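Cable slack and release height on a shared pick-and-place table: what should the written rule say?

Posted by Tatthorpe Site Office in Workplace Practice > Robots and Shared Equipment

Our site operates a tabletop arm that moves small stationery items from one position to another. Several departments book the arm by the hour, and each has its own habits. We have been asked to produce a single written rule for all of them, to take effect in August.

Two points remain unsettled. The first is the height at which the gripper may let go of an item. One department releases on contact with the table, and another releases slightly above it and lets the item drop. The second is the cable that runs from the gripper to the wrist. Our present sheet says only that it must be "tidy," and users do not agree on what that means.

We would be grateful for wording that other sites have adopted, together with any advice on how such a rule is checked. We already hold a risk assessment for the arm and do not need guidance on preparing one.

3 replies

Halász Technical Services
Member, 685 posts

The two points should be kept in separate clauses, as they are checked at different times. The cable is inspected before the session begins. Release height is a property of the program and should be reviewed whenever the program is changed.

For release, our clause reads as follows: "Items shall be lowered until they are supported by the work surface before the gripper is opened. Where an item may roll, the program shall include a pause of 2 seconds after contact and before opening." Pens and markers fall under the second sentence. A dropped marker can travel to the table edge, and a user who reaches in to stop it has entered the working area while the arm is live. We consider that the principal hazard with light items, and your rule should state plainly that fallen or rolling items are left alone until the arm has been stopped.

For the cable, please remove the word "tidy." We require that the wrist be turned by hand control to both ends of its permitted range, at low speed, with the user watching the cable throughout. It must not pull tight, and it must not pass between or below the fingers at any position. The result is entered in the session log with the user's initials.

We also set a reduced speed of 300 millimeters per second for all moves made while a person is standing at the table. That figure came from our own assessment and should not be copied without one.

Gray Lantern
Member, 2 posts

We just tape the cable down and it has been fine. I would not write a rule for it.

Roltby Equipment Desk
Moderator, 1,852 posts

The reply from Halász Technical Services is sound and may be used as a basis. Taping is not recommended as a general practice. Tape that holds the cable at one wrist angle may strain it at another, and it conceals wear in the covering. If the cable needs to be held, use the fixing points given in the manufacturer's manual.

One clause should be added concerning the approach to the table. The Trarel user group, of which our site is a member, asks that a new program be run first with the item held just above the surface and the arm paused there. The user then looks at the fingers, the item and the cable together before allowing the final descent. The pause is removed only after the program has been signed off, and it is restored if the item, the fingers or the table position is changed.
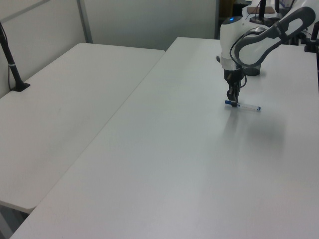 Marker held level in the gripper, just above the tabletop, with the cable looping up to the wrist.

At that point the user should confirm that the fingers point straight down, that the item is level, and that no loop of cable could reach the surface before the item does. If any of these cannot be confirmed, the arm is to be raised and the grip taken again. The item must not be adjusted by hand while it is held.

Please also state in the rule who may sign off a program. At our site this is limited to the equipment desk, and bookings for unsigned programs are accepted on Tuesday only, when a member of the desk is present.

This thread will remain open for further wording from other sites.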